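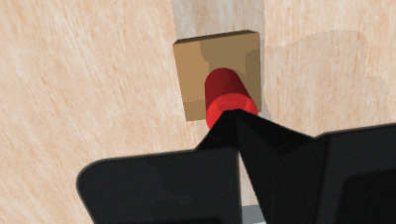 Jodine - wrist-view pick and stack data, plus the bits of code that go with it

Hello! This is the home of Jodine, a small simulated dataset I put together for training the grasping side of Prenia, my planner. It's all rendered, no real arm anywhere, and it's seen from the gripper's own point of view. If you want table-wide views, have a look at the Kiditz set instead, which uses the same simulator but a fixed camera in the corner.

What's in it

There are 2,000 episodes. Each one has a wooden surface and a few simple shapes (cylinders and blocks, mostly in plain colours), and the task is either to pick one up or to put one on top of another. Every step gives you a colour picture, the joint angles, how open the fingers are, and the action that the scripted controller sent. Object poses are stored as well, but please keep them out of your training inputs! I did that by accident for most of a week and got some lovely numbers that meant nothing at all.

671 of the episodes end in failure. I've left them in and set success to false in the episode file, so you can filter them out or use them, whichever suits you. Prenia's "should I give up and try again" head was trained almost entirely on those.

Getting started

Unpack the archive somewhere with plenty of room, then run

python load_demo.py --root data --episode 0

A window should pop up and play the episode at 20 frames a second. If it plays far too fast your version of the viewer is ignoring the rate flag - update it and try again. Headless machines need --save out.mp4 or it'll just sit there.

Folders

episodes/ one folder per run, pictures and a steps file
splits/ train, val and test lists
tools/ loader, viewer, and the script that replays actions in the simulator
configs/ the settings I used for Prenia, untidy but complete

Things that will probably bite you

The gripper is black and it takes up a lot of the view. When the fingers get close to an object they hide part of the near end of it, so anything that relies on seeing a whole outline will struggle just when you need it most. I ended up feeding in the last few pictures as well as the current one, and that helped more than any change to the network did.

Cylinders are low-polygon, so you get faint flat strips down the sides. A depth model trained on real photos may read those as edges. Mine did.

The lighting is soft and even all the way through. I do want to vary it, and there's a half-finished branch called lights if you're feeling brave.

Angles are in radians everywhere except the old replay script, which wants degrees. Sorry. I keep meaning to fix it.

Changes

Version 2, November 2, 2024: new splits (the old test list shared starting layouts with train), gripper opening now saved at every step, loader no longer falls over on Windows paths. Thanks to Eustaquio Carrillo for spotting the split problem and for sending a patch the same evening!

Questions

Open an issue and put the episode number in the title if you've got one. I read them all, usually with a cup of tea, though replies can be slow while I'm getting the Esteves controller ported over.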